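Shared workshop on Brerkis Street puts its hours into a two-handed packing robot

Members of the Josia workshop have spent most of the summer on a single project, a two-armed robot meant to sort and pack small household goods. The group hopes to have it filling orders for the neighborhood pantry by the end of September.

The robot is called Neveo. It has two arms with jointed, fingered hands, and each arm has a small camera near the wrist so the software can see what the fingers are reaching for. The arms wear soft covers, made by one of the members, to keep dust and spilled powder away from the joints.

Arif Majimbun, who keeps the project's build log, said the hands took longer than everything else put together. The first set had plain printed fingertips and dropped anything with a slick wrapper. The current ones have soft pads, and the joints can be taken apart with a screwdriver.

"We were replacing a whole finger every time a pin wore out," Majimbun said. "Now it's one pin and one screw, and you can do it at the bench with the arm still mounted."

The log shows 638 practice grasps since the new pads went on. Bottles have been the easy part. Soft plastic packages are harder, as the wrapping folds under the fingers and the camera loses the edge it was following. Majimbun said the team has stopped trying to pick them up by the middle and now goes for a corner. 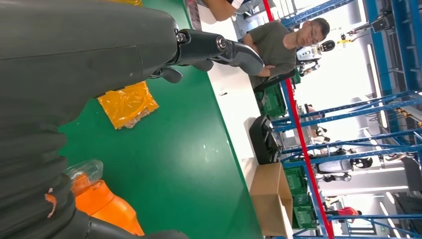

Sessions run in the evening, starting at 6:30, and usually need two people. One watches the arms and keeps a hand near the stop switch. The other goes through the recorded grasps and marks which ones to keep. A grasp counts as good only if the item is lifted, held for five seconds and set down again without rolling.

Lighting has been a nuisance. The green work surface was chosen because most packaging stands out against it, but it is shiny, and reflections from the ceiling lights have fooled the software into reaching for things that were not there. A matte mat is on order. Until it comes, the group has been tilting the wrist a few degrees to get around the worst of the glare.

The motor controllers are a design the members call Majumder, after the notebook the first sketches were made in. The circuit files are shared with anyone who asks at the front desk, along with the finger drawings. The latest version of the board runs cooler than the last one, according to the log, but has a connector in an awkward spot - it has to be unplugged before the elbow cover will come off.

Money for parts came from members' dues and a used-tool sale in the spring, which brought in $679. The hands used up most of it. A spare set of finger joints cost another $123, and the group voted in August to pay for that out of the general fund.

Still to do are the second wrist camera, which needs a better bracket, and the software that lets both arms work on the same item. At present the arms take turns. Majimbun said one arm should be able to hold a box flap open while the other loads, but that has only been tried with the program running at quarter speed.

The pantry has asked for a trial run of 200 items before it agrees to use the robot regularly. Members will stay with the machine for the whole trial and pack by hand anything it can't manage.

People who want to help with the build can come to any evening session. Sewing and soldering are both needed. Long hair must be tied back near the arms, and children under 12 need an adult with them.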